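Come Drive a Robot With Us: Pekaveo Spring Project, Drivers and Tinkerers Wanted

Hi! I run Pekaveo, the student robotics club at Trorkstead, and we need more people. We've got a two-armed robot, a kitchen counter, a pile of dishes, and not nearly enough hands to keep the thing busy between now and the Flirkside meet in April.

Our entry this year is table clearing. The robot has to take dirty dishes off a counter, get them into a sink, and do it without a person stepping in. Sounds easy, right? I thought so too, back in the fall. Then I watched it spend a whole evening on one fork.

The way we teach it is by driving it. You sit at the controls, you move both arms through the job, and we save every run so the software can learn from it. We want 200 good runs before the meet and we have 78. So the main thing I'm asking for is drivers! 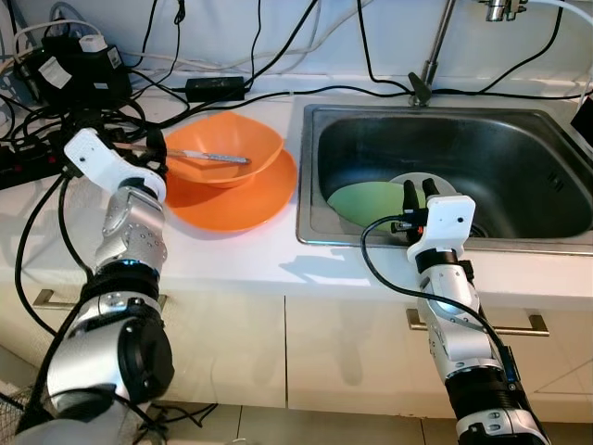
Silverware is the hard part. Plates have a nice big rim to grab, but knives and spoons like to slide, and if you come in at a bad angle the gripper closes on nothing and you start over. You get a feel for it after an hour or so (I was terrible for longer than that, and I still get my left and right mixed up when I'm tired).

What I'm looking for:

Drivers. Sessions are two hours, after classes, and I'd like you to sign up for at least 6 of them. No experience needed. If you've played video games you'll pick it up fast, and if you haven't you'll be fine too.

One or two people who like wiring and small repairs. Cables come loose, screws back out, and I would love help from somebody who enjoys that stuff more than I do.

Somebody to label runs. It's quiet laptop work, you can do it at home, and it matters a lot more than it sounds. Good for anybody who can't make the evening sessions.

You need to be enrolled at Trorkstead, any major, any year. Last semester our best driver was studying music, so please don't talk yourself out of it. It's unpaid, I'm sorry to say, but there's pizza at the long sessions, and six sessions gets you a spot on the team list for Flirkside.

I have room for 14 new people. To sign up, stop by the Jang Building front desk and put your name on the Pekaveo sheet, with your email and the evenings you're free. Please do it by 1/31/20 so I can get the schedule out. First-timers get a safety talk and a practice run before anything gets saved, and closed-toe shoes are a must.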